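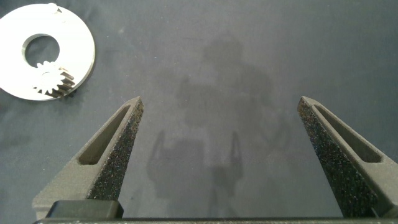 Figure 3. Jaws open over the bench, disc and small gear at upper left.

3.2 Setting the open position and making the first pick

These steps are for teams in the Cullholm robotics club using the Galtix arm with the two-finger gripper. Finish section 3.1 (mounting the wrist camera) first. Work in pairs, with one person at the keyboard and one at the stop button.

1. Clear the bench of tools, cups and loose screws. Leave out only the parts for the task.

2. Switch on the arm and wait for the status light to stop blinking. Start the club software and choose your team profile.

3. Open the camera view. Both fingertips must show, one on each side, with tabletop between them. If one tip is missing, go back to 3.1 and turn the camera mount until both are in view.

4. Go to Gripper > Limits and press Open. Let the jaws stop by themselves, then save the value. On the club arm it should read 1,042. A reading that is far off usually means a finger screw has worked loose.

5. Press Close with nothing between the fingers. Save this value too. The normal closed reading is 509.

Caution: Keep your hands off the bench while the jaws are moving. The stop button does not release the grip – it only holds the fingers where they are.

6. Set the speed to 30 percent. Team profiles start at full speed, so check this each time you log in.

7. Jog the arm until the part you want to pick sits midway between the fingertips in the camera view. Lower it in small steps. Stop before the tips touch the bench.

8. Close the jaws slowly, lift the part a little and hold it there. If it slips, open the jaws, lower the arm one more step and try again.

Note: Shiny metal can throw off the part finder. If the outline on screen jumps around, turn down the exposure or switch off the bench lamp. The arm's own shadow can also be picked up as a part. Raise the threshold until the outline goes away.

Note: Flat parts are hard to grip by the face. Take them by the rim, or use the raised tray from the Bundovard kit.

9. Write both gripper values in the team log, along with your initials and the number of tries. Gerrit Adams checks the logs before the November round and will ask about any blank lines.

10. Park the arm, open the jaws and switch off the power. Return small gears to the parts box.

If the gripper does not respond at step 4, see section 3.5, Cable checks.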